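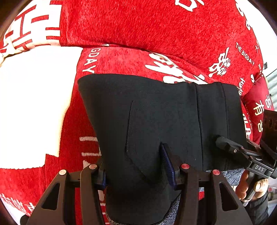

About Tranddale

Tranddale is a company of 10 people working on how machines handle cloth. We record people sorting, lifting and folding fabric with hand-held grippers, and we use those recordings to teach robot arms the same work. Our customers are laundries, linen rental firms and clothing returns centers.

Seon-mi Yook and Everaldo Tavares started the company after working together on packing lines. Both had seen plenty of robots that could move a box all day and could not pick one sock out of a pile. Fabric folds over itself, it hides what is under it, and it changes shape as soon as you touch it. Dark knits on top of thick printed fleece are still among the harder piles we work with.

The March fault

Most new customers ask us about this, so we keep an account of it here.

In March, on a Saturday, the sorting arm at our Clirnon test site kept pulling after its fingers had closed on two layers of cloth instead of one. The top piece was a loose knit. The layer under it was a blanket that was also caught in the bin latch. The arm should have stopped and let go. It raised its pull force instead, tore the blanket, and brought the bin off its stand. The bin landed inside the marked walkway. Letay Nigatu was on shift and pressed the stop button. She was outside the walkway at the time and was not hurt.

We shut down the arm at Clirnon and the matching one at Tistden the same afternoon. They stayed off until the review was finished.

What we found

Sang-wook Ham led the review. He found two causes.

The first was in the software. A slip check was meant to tell the arm when cloth was moving between its pads. When the check lost its signal, the program read that as "cloth is slipping" and pulled harder. It should have read it as a fault and opened the fingers.

The second was in our training recordings. We went back through 685 of them by hand. Very few showed a person pinching two layers, noticing, and letting go. Our operators were good at the job and had mostly been told to start over when a grasp went wrong, so the bad grasps were thrown out. The arm had almost nothing to learn from.

What we changed

A lost signal now stops the arm and opens the fingers. The pull limit is set in the motor controller, where the grasping program cannot raise it. Bins are bolted down, and the walkway at Clirnon has been moved to the far side of the guard rail.

We also recorded 200 new sessions with mixed piles - fleece, knits, linings, sleeves turned inside out - and kept the failed grasps in. Operators mark the moment they feel a second layer. Mal-soon Maeng runs these sessions and decides which ones go into training.

The fault report is sent to every customer before a contract is signed. Steinarsdóttir, the inspection firm we use, tests the stop circuits at both sites and sends its findings to our customers directly.

Working with us

Site visits are at Tistden. Closed shoes are required, and long scarves and lanyards come off before you go past the rail. To report a problem with an arm we have installed, stop the arm first, leave the cloth where it is, and call the service line printed on the control cabinet.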